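Progress report: Udau Teaching Lab refit and sample handling
Prepared by Mei Dunleavy for the Visgate Fund
July 4, 2018

Summary

Work is on schedule and within budget. The benches have been cleared and reassigned, the old stock has been sorted, and the first part of the new rack layout is in use. Two items are late and are covered under Open items.

Work done in this period

The stock check took longer than planned. We went through around 3,000 tubes held over from earlier courses. Anything with a cracked body, a loose cap or a label we could not read was thrown out. What remained was washed, dried and put back in closed boxes by size. The boxes are now on the low shelves, where they can be reached without a step.

We ordered 1,000 new tubes with caps from Rorkley. They arrived complete. The caps come in red and blue, and we have started using the color to separate the two sets of practice samples. Red is for samples that go back to storage after a session. Blue is for samples that are used up and discarded. Staff had asked for a system that did not depend on handwriting, and so far there have been no complaints.

Racks and bench layout

The Fekete racks were not replaced. They are old but sound, and the money set aside for them has been moved to shelving. We are running plastic and wooden racks side by side for now. The wooden ones with pegs take up less width on the bench. The plastic ones are easier to wipe down, and people find a free hole faster.

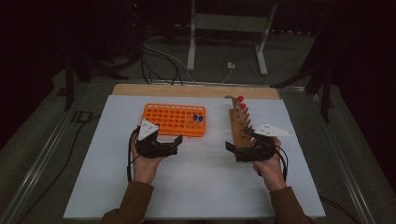 White boards have been put down as a work surface on the tables used for rack work. Spills are easier to see on them and the tabletops are protected. Each board is wiped at the end of a session and checked for scratches once in July.

Spending

We have spent 54 percent of the grant. The largest costs were tubes, shelving and the boards. No further large orders are planned before the next report.

Open items

The label printer has not been delivered. The supplier has given us two dates and missed both. Until it comes we are using preprinted sheets.

The written guide to the cap colors is in draft. It needs a page on what to do with samples that were capped before the change.

Next period

We will finish the shelving, move the remaining boxes out of the hallway and train the evening staff. The next report will follow in 90 days.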